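Looking after a wood table when you actually use it

Quick one this month, got a pile of emails about tables after the cutting board page and I'm answering them all in one go. Mostly for light wood, oiled or waxed or with a thin clear coat. If yours is a shiny antique go ask somebody who does antiques.

Everyday wipe

Damp cloth, wrung out hard. Then a dry cloth. With the grain both times. That covers most days.

No spray cleaner straight on the wood. Spray the cloth. A drop of dish soap in a bowl of warm water does the same job as the wood sprays and I've stopped buying them.

Crumbs first, always. Brush them off before the cloth comes anywhere near or you're just sanding the finish with toast.

Also wipe the edges and the underside lip. Hands go there all day and it gets a grey sticky line you don't notice until the sun is low.

White rings

From heat or damp stuck in the finish. Usually not in the wood itself. Leave it overnight first, plenty fade by morning.

Still there? Clean cotton cloth over the ring, iron on low, no steam, a few seconds at a time. Lift and look. Lift and look. Don't wander off. Stop if the finish feels tacky.

Colleen Lapointe wrote in that she uses plain mayonnaise left on for an hour. Tried it on an old tray, it did help a bit. Smells like lunch. Wipe it off well and buff.

Black rings are a different problem. That's water that got down into the wood, often with iron in it, a can or a wet skillet. You'll need to sand or use a wood bleach, see further down.
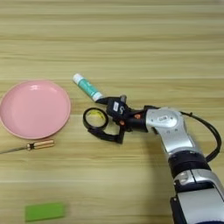

Grease spots

Act fast. Cornstarch or baking soda on top, leave it a couple hours, brush off, do it again. I've done it 4 times on one butter stain and it was still getting lighter on the last go. Don't rub the powder in hard, just let it sit.

Old grease on bare wood: mineral spirits on a rag, window open, no flame anywhere. Rags laid out flat outside to dry after. Same goes for oily rags, never ball them up in the trash, they can heat up and catch fire on their own. Yes really.

Ink, marker, crayon

Ballpoint — rubbing alcohol on a cotton swab, tiny dabs, test under the table first. It will eat shellac and some lacquers so TEST.

Crayon — hard plastic card to lift it, then a little soap.

Permanent marker — scribble over it with a dry erase marker and wipe right away. Works on a sealed top. Does nothing on bare wood, sorry.

Dents

Fun one. If the fibers are crushed but not torn, you can swell them back up. Put a few drops of water in the dent, damp cloth over it, tip of a warm iron for a couple seconds. The dent comes up. Let it dry all the way before you judge it, then light sanding with 220 and a dab of whatever finish you had on there.

Won't work on veneer that's already lifting. Steam and old glue don't get along.

Scratches

Tiny ones on an oiled top, just oil them. Rub in, wait, wipe off. Walnut trick works on darker woods, rub the nut meat along the scratch. On pale wood it leaves a brown streak, ask me how I know. Use a wax stick a shade lighter than you think, too dark shows from across the room.

Sheldon Carrier asked about cat scratches on the table legs. Same thing, wax stick, then put something the cat likes better next to it. He has since told me the cat prefers the legs.

Oiling

When a splash of water stops beading up and just soaks in, it's time. For a busy kitchen table that's maybe every 12 weeks, less for a side table. Order goes like this:

Clean it and let it dry overnight.
Light sand with 320, with the grain, only if it feels rough.
Vacuum, then a barely damp cloth for the dust.
Thin coat of oil with a lint free rag. Thin. Thinner than that.
Wait around 16 minutes, wipe off everything that hasn't soaked in.
Leave it alone till tomorrow. Second thin coat if it still looks thirsty.

Sticky table a week later means you left too much on. Wipe with a rag and a little fresh oil to loosen it, then rub dry. Old T-shirts are great for this, cut the seams off first.

Don't use olive oil or other cooking oil. Goes rancid. You'll be smelling it by August.

Sanding out black marks

Do the whole board or the whole top, not just the spot, or you get a dish you can feel with your fingers. 120, then 180, then 220. Vacuum between grits. Wear a mask.

If the mark goes deep, oxalic acid wood bleach. Gloves, goggles, read the label twice. Tahira Jatoi did her mother's dining table with it and sent before and afters, great result, but she says to do the entire surface because her first patch came out lighter then the rest.

Check for veneer before you sand anything. Look at the end of the top. If the grain on the face doesn't carry on over the edge it's probaly veneer and you have very little to play with.
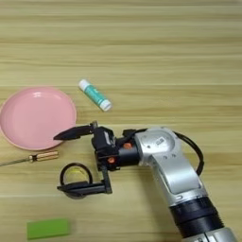 Warping and cracks

Wood moves. Dry winter heating shrinks it, muggy summer swells it. Keep the table off the radiator and out from right over a floor vent. Small cracks at the ends that open in January and close in June are normal, don't fill them! The filler gets squeezed and then pops out or pushes the crack wider.

Oil the bottom as well as the top. If one side drinks up damp air and the other can't, the top cups. Just one coat underneath, looks don't matter.

Screws holding the top to the frame should have a bit of slack side to side. If somebody cranked them down through tight holes, that's likely your crack.

Wobble

Check the floor before you blame the table. Turn it a quarter turn. If the wobble changes it's the floor.

If it's the table, tighten the leg bolts with it upside down on a blanket, a little on each, go round again. Felt pads under the short leg after that. Cork slices work too, and they don't slide off like the cheap felt ones do.

Trivets and mats

Rubber feet on trivets can stain a light finish yellow. So can vinyl placemats left down for months. Cork or thick cotton, and shift them now and then so the wood under them ages the same color as the rest.

Diane Leclerc wants to know about tablecloths. Fine, but take it off when it's wet.

Next month is drawers that stick. Send me your worst ones.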